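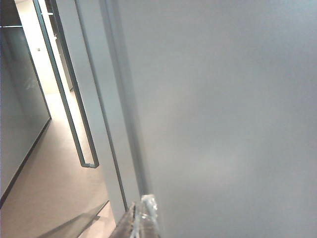 Why did the news say that the treaty was signed, one reader asks, and then say that it is not law yet? If everybody signed it, shouldn't they have to follow it?

How a Treaty Starts to Count
August
By the Weidemann Young Readers Desk
43 shares 2 comments

A treaty is a written agreement between countries. It can be about fishing, borders, trade, mail, or almost anything else that crosses from one country to another. Most treaties between many countries go through several steps before anyone has to obey them. Signing is one of the early steps.

Step 1: Agreeing on the words

Each country sends people to talks. These people are called negotiators. They go through the text line by line and argue about what it should say. A single word can take days. "Must" means a country has no choice. "May" means it does.

When the talks are done, the text is fixed. After that, it can be changed only by following special rules.

Step 2: Signing

A person with permission from their government signs the treaty. For many treaties, a signature means "we agree with this text and plan to join." The country does not have to follow all of the rules yet. It should, however, avoid doing anything that would ruin the purpose of the treaty while it makes up its mind.

Some short or simple treaties work differently. They say that a signature is enough, and they have no Step 3. The text of the treaty tells you which kind it is.

Step 3: Ratifying

To ratify a treaty is to give it final approval. Each country has its own way of doing this. In many countries the parliament votes. In some, the voters are asked in a referendum.

Ratifying can take months or years. A new government may be elected in the meantime, and it may not like what the old one signed. A country that signed does not have to ratify. 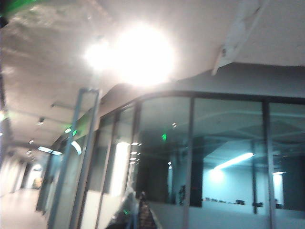
A ceiling light and a glass-walled room with a curved front.

Step 4: Handing in the paper

After approval at home, the country sends a formal document saying so. It goes to the depositary. The depositary is the government or organization that looks after the original treaty and keeps the list of who has joined. For the treaty on shared mail routes known as the Postex Agreement, the depositary has its office in Flestden.

Step 5: Entry into force

"Entry into force" is the moment when the rules begin to apply. The treaty itself says when this happens. Often it needs a certain number of countries.

The Postex Agreement needs 17 ratifications. Once the last of these arrives, there is a wait of 40 days, and then the rules begin. They apply to the countries that ratified. The others can join later.

Can a country leave?

Usually, yes. Many treaties have a part that explains how. The country sends a written notice and waits for a set time. Under the Nasix Fishing Treaty the wait is two years, and the country must keep following the rules until it ends.

Words to know

Depositary: the keeper of a treaty.
Negotiator: a person who works out an agreement for a country.
Party: a country that has agreed to be bound by a treaty that is in force.
Ratify: to give final approval.
Reservation: a statement by a country that it will not follow one part of a treaty. Some treaties do not allow reservations.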